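4. Fitting the finger pads and trying your first grips

By now you should have both fingers of your Gillora gripper put together and moving freely on the handle. Take a minute to enjoy that, because the fiddly part is behind you! What's left is to fit the pads, set the closing gap, and get a feel for how the fingers behave with something thin between them.

1. Wipe the face of each fingertip with a dry cloth. Any grease left over from the pivots will keep the pads from sitting flat.

2. Slide one foam pad onto each fingertip and line up the small holes in its side with the holes in the plastic. Push the pins through by hand. If a pin won't go, back it out and turn the pad a little - please don't reach for the hammer.

3. Squeeze the handle slowly, 30 times or so it feels smooth, whichever takes longer. Listen for clicking at the pivots.

4. Close the fingers until the pads are nearly touching and look down between them. The two faces should be parallel. If one leans, loosen the pivot just below that pad a quarter turn and try again.

CAUTION: Keep your free hand away from the linkage while you squeeze. The segments fold together faster than you'd think, and they do pinch.

5. Set a clear acrylic sheet on its edge on the table, with a thin metal rod across the lower part of it. Come in from the front with the fingers open and bring one pad to each side before you close.
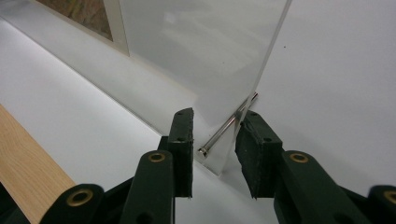
Can I use a different foam for the pads? Any firm, closed-cell foam will do, as long as you cut it to the template in the parts bag and leave the side holes clear. Soft packing foam squashes too easily and you'll be swapping it out every week.

6. Close gently, lift an inch or two, and set everything down again. Do this 40 times over a few sittings, then check the pins.

NOTE: Mireille Issa, who built the second Gillora in our shop, likes to put a folded towel on the table for the first lifts. I've come around to her way of thinking - acrylic scratches if you so much as look at it.

When the pins stay put, go on to section 5 and wire up the trigger.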